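Visit to the Drimatia trade day, Kundudness Hall

Members of the events and display section visited the Drimatia trade day on a Sunday in June. Our party consisted of Nobuhle Dlamini, Lesego Ngcobo and the undersigned. The organisers gave the floor area as 1,350 square metres and attendance for the day as 2,967.

Our main interest was the balloon work. Each table had been laid with dark cloth, which we found sensible, as pale balloons show up well on it and small packets are not easily lost. 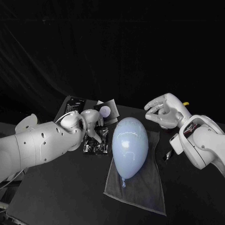
Mrs Dlamini raised the matter of storage. Our own stock is kept in one deep drawer, and packets are frequently opened twice by mistake. The Lirkik stand recommended flat trays, with opened packets kept apart from sealed ones, and we propose to adopt this before the autumn bookings.

The afternoon was given over to table decoration. The balloons were kept lying down until the trimmings had been chosen - a point on which our own practice varies.

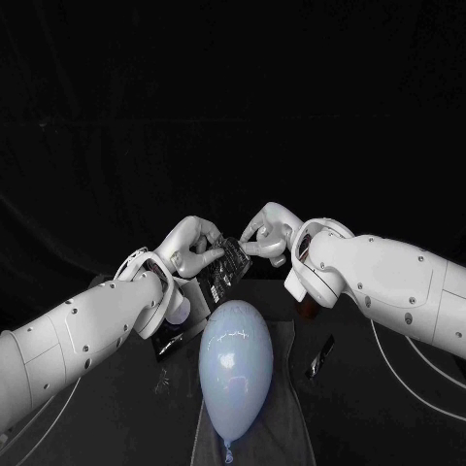 A small black packet and a pale blue balloon at the decoration table.

A short talk by Svend Laxdal followed at 2 o'clock in the side room. He dealt with knots, storage temperatures and the choice of ribbon, and took 14 written questions. The seating was inadequate and several visitors stood throughout. Copies of his notes may be had from the Aerts desk on request.

We returned to the hall for the last hour. Strips and bands were under discussion at most of the stands, chiefly how long they should be left and at which end of the balloon they are best placed.
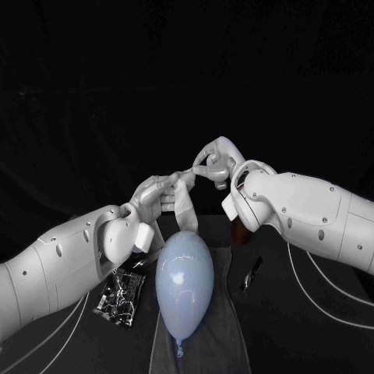 Tumelo Buthelezi wrote to us afterwards that he would always cut the strip longer than needed and trim it once the balloon is in position - a short one, in his experience, has to be thrown away.

Lunch was available on site. Parking is limited and members are advised to travel by train.

Anathi Mofokeng
Events and display section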